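Calibrating two arms on one rail in Sunov takes one pass per arm, then a joint pass to tie the two base frames together. Do it before you record or replay anything. These steps assume both arms are powered and homed.
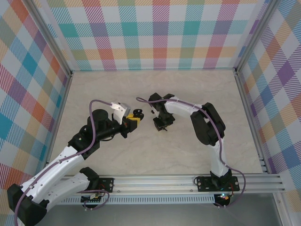 *Zunton, August 2019*

## 1. Set the base frames

Open `cell.yaml` and enter the rail offset for each base. Use the left arm as the world frame. Our bases are 97 cm apart in the config.

```
left: {x: 0.00, yaw: 0}
right: {x: 0.97, yaw: 180}
```

## 2. Calibrate the wrist cameras

Run `sunov calib --arm left`, then the same for the right. Each pass takes 52 poses. Leave the cell lights on and keep your hands out until the prompt returns. If the solver rejects a pose, let it finish and rerun only the rejected ones.

The wrist view is what the grasp planner uses during a handover, so check that the fingertips land inside the drawn outline. 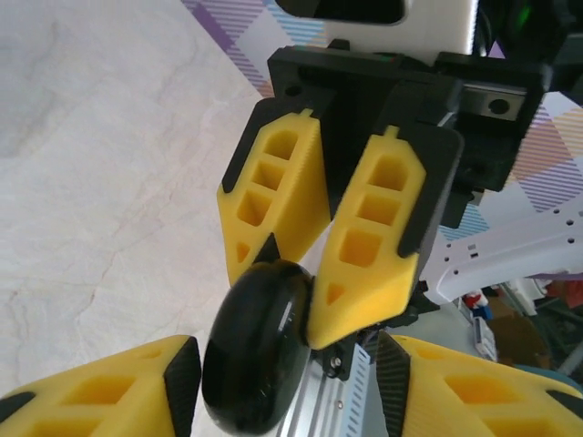

Lieven Boersma writes that the outline drifts if the camera driver starts before the arm is homed, and that restarting the driver alone fixes it. He saw this on Damex builds too.

## 3. Set the meeting zone

The meeting zone is the box where both grippers may be at once. Outside it, the planner gives the space to one arm at a time. Start small and widen it later.
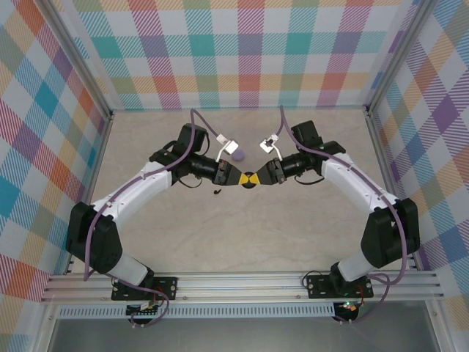 **What happens if both arms ask for the zone at the same moment?**
The arm with the lower ID goes first, and the other holds at its last waypoint.

## 4. Run the joint test

Run `sunov test --pair`. It can take up to 179 seconds. Look for `sync ok` in the log and copy the offset it prints back into `cell.yaml`.

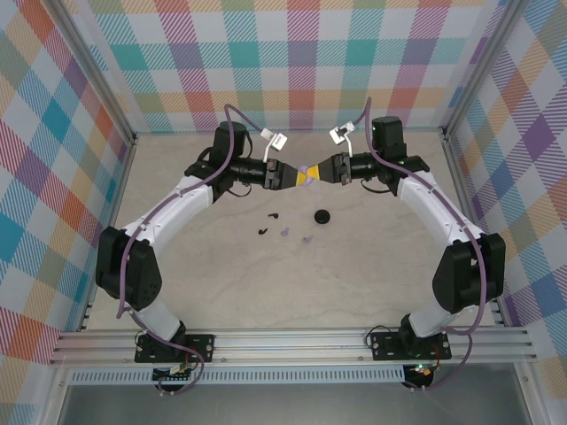

*Both grippers at the meeting point, with a yellow part between them.*

If the log shows `sync late`, lower the speed limit in the Rathore controller settings and run step 4 again.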